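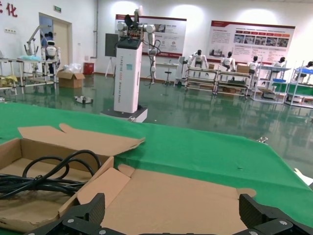 星期天，阴，下午四点就开灯了

昨晚一点多才睡，就为了把左前襟那一截花样织完，结果早上起来对着窗户一看，错了。错在第三组小花的中间，该用底色的地方我用了配色，往后一路歪过去，歪了整整一圈。半夜灯下那两个颜色长得一模一样，一个灰绿，一个灰蓝，我还觉得自己织得特别顺呢！以后夜里不许织提花，写在这里，虽然我知道我肯定还会织。

先说这件开衫吧，上个月日记里写过一点，后来就一直没提。图样叫Sung，领口往下织的圆肩提花，身体部分先织成一个圆筒，前面正中留一条剪开的边，最后拿剪刀从上剪到下，两边挑针织门襟。对，拿剪刀剪！我第一次跟妈妈讲的时候她以为我在开玩笑，说好好一件毛衣你剪它做什么。我说人家北边的人剪了好几百年了，她说那是人家。

线用的是Zilska，粗纺的，没怎么去油，闻着有股羊圈味，我喜欢，家里别人都不喜欢。这线扎手是真扎手，可是提花非它不可，毛和毛互相咬着，剪开也不会马上散。去年那件我用的是超级水洗的美利奴，滑溜溜的，软是软，穿了两次就往下坠，袖子长到指尖，后来改成了靠垫。所以这回老老实实买粗的，总共称了800克，底色占大头，配色三个。Skarkelico的店员还劝我底色多拿一绞，说同缸号就剩这些了，我当时犹豫了一下没拿，现在看着剩下的线团心里直打鼓。袖子还有一只没织呢。

说到缸号。拆开第二绞的时候就觉得颜色深了一点点，翻标签一看，缸号对的，大概是绕线的时候里外晒得不一样？我就两绞轮着织，一圈这个一圈那个，麻烦是麻烦，织出来倒看不出分界。Siiri上回也是这么教我的，她说她连同一绞线的头尾都不信任。

早上错的那一圈，我坐在床边想了好久，到底拆还是不拆。拆的话要往回退九圈，每圈245针，想想都手酸。不拆呢，那朵小花就一直在那儿，位置还偏偏在左胸口，跟人说话人家正好能看见。后来决定不拆，只把错的那一列单独放下去，用钩针一格一格钩回来，两根线在背面横着，像梯子一样，得记住哪一格是灰绿哪一格是灰蓝。我把图样夹在台灯上，念一格钩一格，底、底、配、底、配，念到后来我弟在隔壁问我是不是在背电话号码。

钩到一半来了个电话，推销宽带的，我手里捏着那个线圈不敢松，只好用下巴按了挂断。钩完那一列发现旁边那一列也错了，又放下去。再旁边又是一列。最后放了七列，跟拆了也差不了多少，哈哈。但是总归修好了，现在拿到窗边看，那朵花周围有一点点松，洗完应该会匀。我对“洗完就好了”这句话有非常坚定的信仰。

中午随便煮了碗面，放了半棵白菜，一个蛋。吃的时候还在想领口。

领口这事我纠结一个礼拜了。图样上的领口是直接平收，Siiri说她织的时候觉得后领太低，加了几行引返，把后面垫高了，穿着不会往后跑。我加不加？加的话提花部分就得往下挪，第一组花离领口远了，比例就变了；不加的话，我这个人溜肩，毛衣老往后掉，一天要往前拽好多次。我拿那件旧的灰毛衣量了一下，后领比前领高出三指，穿起来正好。所以应该要加，反正是从领口往下织的，现在说这个也晚了，身体都织到腰了！不过可以最后从领口挑针，往上补几行引返再织罗纹，Siiri说她有一件就是这么救回来的，看着像小立领，还挺好看。那就这么办。罗纹用灰绿，不用配色，配色已经够热闹的了。

下午去了编织小组，还是图书馆楼上那间，暖气足得要命，大家都穿着毛衣来，坐下没十分钟全脱了，椅背上挂了一排，像个小展览。我最喜欢这个时候，可以光明正大地去摸别人的袖口，看人家里面的线怎么藏。

Siiri Valtonen来得比我早，正在织一副连指手套，拇指那里用的是她外婆的织法，说不用另外加针，在掌心横着织一段废线，回头抽掉，两排活针就露出来了。我以前一直觉得这样的拇指会绷，因为它没有多出来那一块三角。她让我戴了一下另外一只，真不绷，她说手套本身织宽一点就行，这种厚线本来就要留空。我问她宽多少，她说“看手”。每次问她都是“看手”“看线”“看心情”，我拿着小本子等着记数字，最后本子上就写了个“看手”。

新来的那位叫Kamrul Kanagaratnam，上回他来我没在。他学织东西才半年，上来就织了一条提花的毯子，200针一圈，也是圆织再剪开的那种，今天带来就是准备剪。我一听就凑过去了，我还没剪过呢，能先看别人剪一遍多好！

他的准备工作做得比我细。剪开的那几针两边各缝了两道线，手缝的，回针，针脚特别密。我问他为什么不用缝纫机，他说家里那台Marnex是邻居搬走时留给他的，踩下去要么不动要么飞出去，他拿小样试过，布面给压脚推得皱成一团，于是认命手缝，缝了两个晚上。线用的是深红的，跟毯子颜色差得远，为的是剪的时候看得清。这个我要学！我原来打算用同色线的，缝完自己都找不着在哪儿，剪偏了岂不是要哭。

他问Siiri用什么剪刀，Siiri从包里摸出一把小的，尖头，说大剪刀一口咬太多，手一抖就过界，小剪刀一次剪两三根横线，慢，可是心里有底。还叫他在毯子里面垫一块硬纸板，免得把后面那层也剪了。硬纸板现找，最后用的是图书馆借书的旧日历背面。

剪的时候大家都不讲话了。第一下下去，咔嚓，很轻的声音，羊毛断的时候和剪纸不一样，有点闷。Kamrul剪了一小段就停下来喝水，说手心全是汗。我说我光看着都出汗。剪到中间有一根横线没剪断，挂着，Siiri伸手过来把它挑起来，他剪了，接着往下。剪到底的时候，那个圆筒一下子摊开了，平平的一大片，花样一直连到边上，像变戏法。边上的线头毛茸茸地翘着，可是一针也没跑。

坐我斜对面的阿姨是做拼布的，从来不织毛衣，也站起来看，看完说你们织毛衣的人胆子真大。我说你们拼布的一天到晚剪布呀，她说那不一样，布又不是我一针一针织出来的。想想也对。

剪完之后那条边怎么收，大家又吵了一阵。Siiri主张什么都别做，往里一折，缝几针定住，穿几次它自己就毡住了。阿姨主张包一条缎带，又平又体面。Kamrul想织一条小边，两层的，把毛头夹在中间，像三明治。我投了三明治一票，可是两层的边要挑两遍针，正面一遍反面一遍，这么长的毯子，挑到什么时候去。他说他不急。我倒是挺羡慕不急的人的。

我的门襟呢？我本来也想夹层，今天看了缎带又动心。店里有一种窄的罗缎，灰底带一条细细的芥末黄，配我的灰绿应该很好，反面翻出来还有个小惊喜。可是缎带不缩水，羊毛会缩一点，洗了以后会不会打皱？Siiri说先把毛衣洗好晾干定了型，再缝缎带，缎带自己也先烫一遍水。记下来：先洗，再剪，再挑门襟，最后缎带。不对，先缝线再剪。先洗，缝线，剪，门襟，缎带。好。

她还看了我修过的那朵花，翻到反面看了半天，然后说，藏线藏得太紧。我就知道她要说这个。我的老毛病，背面的浮线一拉就紧，正面鼓出小包。她叫我把右边针上的针往外撑开，再换颜色，浮线自然就够长了。当场试了两圈，确实平了不少，不过速度也慢了一半。她又说我两只手各拿一根线是对的，只是左手那根老从食指上滑下来，让我在小指上多绕一圈。绕了，不滑了，可是小指现在还有一道红印子。

哦对，还有线的事。我跟她们讲底色可能不够，一屋子人七嘴八舌，有说袖口改成配色的，有说袖子织七分的，有说去网上找人匀的。阿姨说干脆做成背心。背心！我的袖子都织好一只了！

晚上回来正经算了一遍。织好的那只袖子我放秤上称了，跟剩下的底色比，差得不多，但就是差一点。一只袖子要这么多，罗纹下摆还要一点，领子还要一点，门襟更吃线。我把各处需要的针数圈数全写在纸上加来加去，越加越糊涂，中间还把736写成了763，白高兴一场，以为剩下的还够织一顶帽子。后来想，袖口的罗纹用灰蓝，门襟也用灰蓝，领口嘛，也灰蓝算了，这样一圈镶边都是一个颜色，看着像本来就这么设计的。底色全留给第二只袖子和下摆。就是已经织好的那只，袖口得拆了重来，收针那一行我还用了弹性收针法，缝得死死的，拆起来最烦。

可是前面刚写了领口要用灰绿。算了，以现在这个为准。

给店里也发了条消息，问那个缸号还有没有，哪怕半绞也行。还没回，星期天嘛。

弟弟刚才进来问我这件到底是给谁织的，我说给我自己，他说那你织这么久图什么，十二月都要过完了，织好都春天了。我说春天早上也冷。他把我的记号扣拿走了两个，说要挂钥匙，我追出去只抢回来一个。剩下的几个不够标袖窿的，先拿回形针顶一下，回形针会勾毛，就今晚用用。

本来想把第二只袖子起针起好再睡，挑袖窿那里总是有两个洞，腋下左右各一个，上一只我是多挑了两针再并掉，并完还是有小眼，最后拿线尾在反面抽紧的。Siiri说可以挑的时候把旁边那根横线扭一下再挑，就没洞了。我扭了，一边没洞，另一边扭反了方向，洞更大。拆掉，再挑一遍。这回两边都还行，手指伸不过去了。

织了四圈，灰绿的，平针，什么花样都没有，舒服。提花织久了再织平针，就像从背课文变成了散步。电视里在放一个做点心的节目，我听着没看。茶凉了也懒得去热。

明天下班要顺路去买缎带，先量一下前襟多长，尺子又不知道塞到哪个线袋里去了。还有，答应妈妈的那双袜子，脚后跟还在针上呢，她今天没催，我就也没提。

十一点二十，眼睛有点花了，睡觉。提花图样从台灯上取下来了，免得半夜手痒。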